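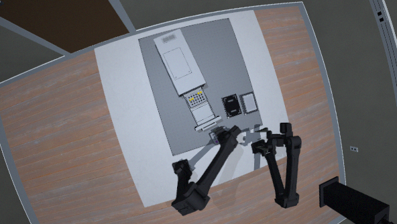

People keep writing to ask me if they should hold off on cleaning out the garage until a robot can do it for them, and my answer is still no! Fixed, boring jobs are where the machines have a shot. So if you want to borrow one trick from their benches, make it the gray mat laid flat under the work, with the sliding tray pulled out of its case and the little modules set down side by side next to it. I do the same with an old bath mat when I take a drawer apart (small screws don't roll far on it), and it cost me 12 dollars.

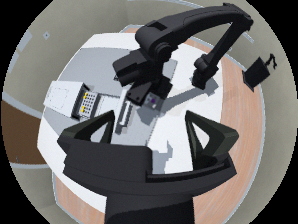
Page last changed: April

Now, chores. I went through 572 emails from readers over the winter, and almost every wish was for the soft stuff: fitted sheets, socks, the bag of bags under the sink. Those are the ones I'd keep doing by hand. A sheet never lands the same way twice, and an arm that's great with a stiff tray can make a real mess of a pillowcase. I watched one at the Kondon workshop spend most of my coffee break on a single dish towel.
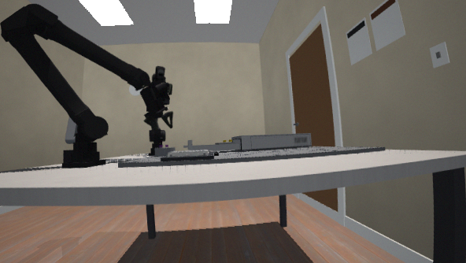 Dishes are somewhere in between. Plates that go in a rack, fine, maybe. Greasy pans with a loose handle, forget it. On the shop floor it's a happier story, because you can bolt things down and put every part in the same spot each morning. Try that at home, too: tape an outline on the bench for the drill and the glue, and keep the middle clear. You'll work faster, robot or no robot.

Price is the other thing. The used arm I looked at was $2,000 before shipping, and a good shop vac is a lot less.

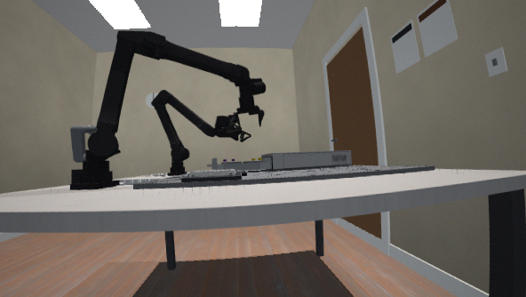 Deisy Giraldo wrote back that I'm too hard on them: hers sorts bolts all afternoon at Flatholm, and she'd sooner give up the radio. Fair enough, Deisy, but who sweeps up under it?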